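Section 4. Teaching the Arm to Unstack Baskets
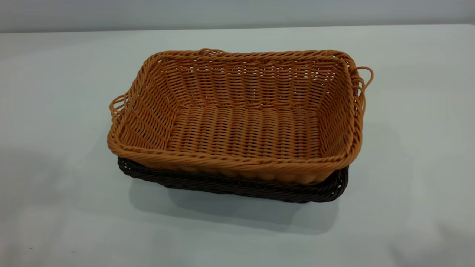 4.1 Before you start

By now your Stirnley arm should be bolted down, wired, and through the joint check in Section 3. If it isn't, please go back and finish that first. I know it's tempting to skip ahead to the fun part, and I've done it myself, and I ended up redoing the whole bench.

For this first real job we use two woven baskets, a tan one sitting down inside a dark brown one. They're close enough in size to make a snug stack, and the tan one has a looped handle at each short end, which gives the fingers something to hook. A plain white tabletop helps the camera a great deal while you're learning. You can bring back your nice butcher block later on.

4.2 Setting the stack

1. Switch the arm to HOLD and wait for the amber light to stop blinking.

2. Nest the baskets and set them near the middle of the table, long side running left to right as the camera sees them. Don't fuss over getting them perfectly square. A little crookedness is good practice for the software.

3. Run your hand around the rolled rim and tuck in any strand that might snag a fingertip.

4. Open the Sung panel on your laptop and choose New Task, then Two-Part Stack. Draw the box around both baskets, handles included.

5. Set the approach height to 179 millimeters. You can bring it down once you trust the thing, but please start there.

Note: Woven sides have little gaps that let the background show through, and the depth view can come out speckled. Turn smoothing up to 6 and most of the speckle goes away. Si-woo Seo worked that number out on the Mamusbridge shop bench one long evening in December, and I have never found a better one.

4.3 Teaching the lift

6. Switch to GUIDE. The arm will go soft in your hands, so support it at the elbow before you press the button.

7. Walk the fingers to the right handle and close them gently on the loop. Press Mark.

8. Raise that end until the rim just clears the basket underneath, then press Mark again.

9. Lower it, let go, and teach the left handle the same way. If you built the two-arm version, use Pair Mode so both ends rise together.

Caution: Keep grip force at 2 or lower for this task. Handle loops can be crushed or pulled loose by a strong grip, and a stretched one won't spring back.

10. Save the task under a name you'll recognize next month, and play it back at quarter speed with one hand near the stop button.

4.4 If the lower basket comes along too

This is very common with a snug pair. Lift more slowly, or add a small side-to-side wiggle from the Grirthorpe motion library (look under Gentle). If it still sticks, put a strip of shelf liner under the bottom basket and teach the lift again from step 6.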